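Changing the fixation step

Print this page
E-mail this post

Sep 30, 2024

I have spent the week on the fixation protocol for our yeast samples. The old version gave 18 minutes at room temperature, and the cell walls came out uneven under the microscope. I cut it to 7 minutes and added 2 washes in buffer.

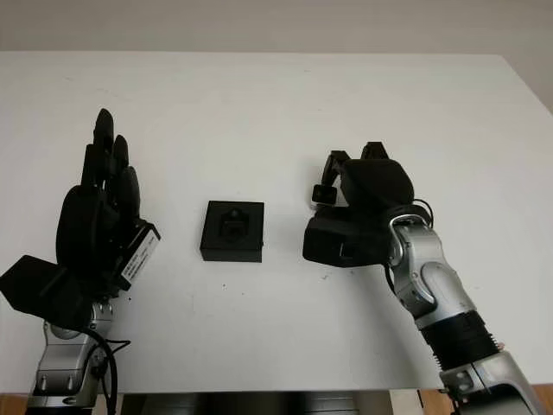
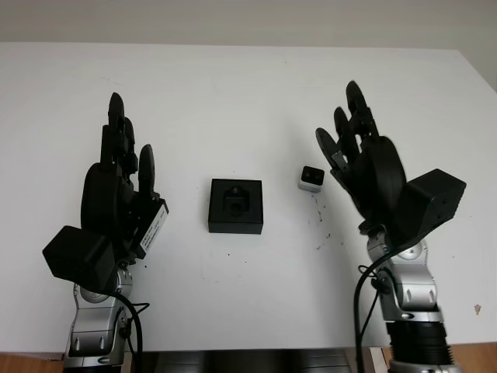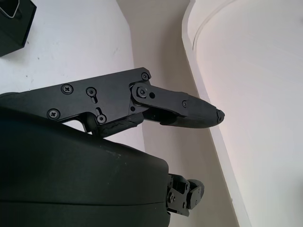
Min-kyu Heo thinks the time is a side issue and that the buffer from Dwivedi has drifted in pH since we opened the bottle. I measured it and found a small shift, so he may be partly right. A fresh bottle is on order.

Counts so far are over 2,000 cells from the short protocol. Clumping is lower. Background staining is unchanged, and I have no explanation for that yet. The Arnby strain still sheds its label in the second wash.

Next job is to repeat the long fixation with the new buffer, same strain, same slides. That will run into October.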